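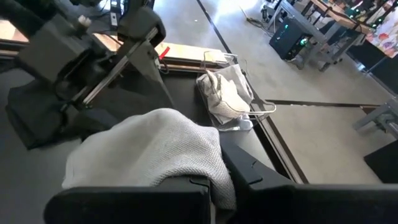
Gray waffle towel, black table top.

Recording jazz covers of rock songs — do I need permission, and how do I credit the writers?

posted 2018-11-06 by Dwayne Ambrose in Music > Singers and Bands

Hi all. Singer here, small jazz trio (piano, upright bass, me). We've been doing a set of rock and new wave songs done as ballads and swing tunes since August and people keep asking for a CD. So we want to make one. Nine tracks, all covers, nothing of ours on it.

Stuff I can't figure out:

The club we play, Lakby, says they are covered for us singing there. Does that carry over to a record? My bass player says yes. I have my doubts.

Two of the songs we changed a lot. One is in 3/4 now and I dropped the last verse and wrote four new lines to replace it. Is that still a cover?

Also the pianist recorded our show at Rusdale on his own gear and it came out really nice, would like to use one track from that. Can we just put it on?

Pressing 400 copies to sell at shows, plus downloads. No label, no manager, no money. We're in the US if that matters. Thanks in advance, sorry if this has been asked before, search wasn't working for me.

Giorgia Sala

Your bass player is wrong, sorry. What the club pays for is public performance. That's for singing the song in the room. A record is a different right, you need a mechanical license for every song, for the CDs and for the downloads too. Two separate things and they don't overlap.

Good news is that for a song already released in the US with permission, the publisher can't really refuse you a normal audio cover. You send notice the right way or go through a licensing service, you pay the set rate per copy, done. I've used a service both times. Costs a bit more per song but I'm bad at paperwork and it was worth it to me.

Look up the songwriters first. NOT the band. The writer is often not the singer, and one of my songs had four writers and three publishers, which took me most of a week to untangle. Search the databases of the performing rights groups, they're free. Write it all down in one place — title, writers, publishers, how long your version runs. You'll need the running time because long tracks cost more. Over five minutes the rate changes, so check your ballads.

The new lyrics are your real problem. Changing tempo, key, feel, going to 3/4, all fine, that's arranging. Dropping a verse, I've done it and never had a complaint. But writing new words of your own is different, thats changing the work and the ordinary license doesn't cover it. You have to ask the publisher directly and they can say no or just not answer. I'd sing the original verse on the record and keep your lines for the stage, or leave that song off till you hear back.

Credit goes under each title in the booklet, writers in brackets, publisher in small print at the back. Put your pianist down as arranger if he did the arranging, but he doesn't get a share of the writing for that.

Mirko Colombo

just put it out, its 400 copies. we did an EP of covers years ago and never heard a thing from anyone

Abdelilah Ait Brahim

Please don't do what Mirko says. Maybe nothing happens with the CDs, but the download store will ask you to confirm you have the licenses, and a friend's whole album got pulled in its first week over one song. Took forever to get back up.

Agree with Giorgia on nearly all of it. Couple things to add.

Live track from Rusdale: same mechanical license as the studio ones. But also ask the venue. Some have it in the agreement that they get a say over recordings made there, even on your own gear. Read whatever you signed. And get a short written ok from everybody who played that night, any guests too. An email is fine.

If you film any of it and post the video, that's another license again (sync) and there's no set rate for that one, so don't assume the audio one covers it.

License the number you're really pressing. We paid for 3000 on our first record becuase we were feeling good about ourselves. Sold 646. You can always license more later when you reorder.

And start now, before you book the studio. Ours took 31 days start to finish and the pressing plant wanted to see the paperwork before they'd run anything.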